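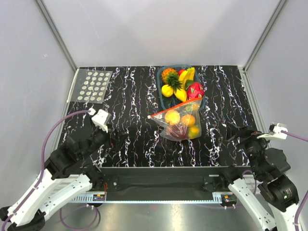 Call for Participants: Household and Shop-Floor Chores Study

The Skokholm Institute invites adults who regularly pack, sort or put away goods, at home or at work, to take part in a study of automated handling. The study asks whether machines can yet do such chores to a standard that people would accept in a kitchen or a small store. It is conducted with Avatetti and forms part of the Umo program.

Earlier work in the program dealt with rigid boxes and jars. Results with soft packaging have been uneven, and the Institute makes no claim that the present equipment is ready for use outside the laboratory.

What participants will do

Each participant attends 4 sessions at the Kuusisto building. Participants carry out short packing and sorting tasks by hand, then watch two-armed machines attempt the same tasks and rate the results on a written form. No technical background is required.
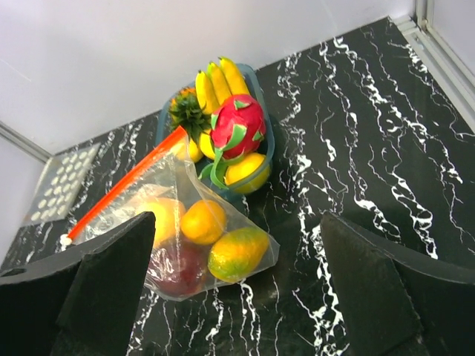 Soft packaging is the main subject of the current round. A clear zip-top bag wrinkles and folds as it is handled, and the fruit inside it may differ in shape and size. Participants will be asked how they would open, fill and close such a bag, and which mistakes they would tolerate from a machine.

Eligibility and applications

Applicants must be 18 or older and able to stand for short periods. Sixteen places are available. Travel costs are reimbursed on presentation of receipts.

Applications are accepted through the end of November 2019. Applicants will receive a written reply within seven working days.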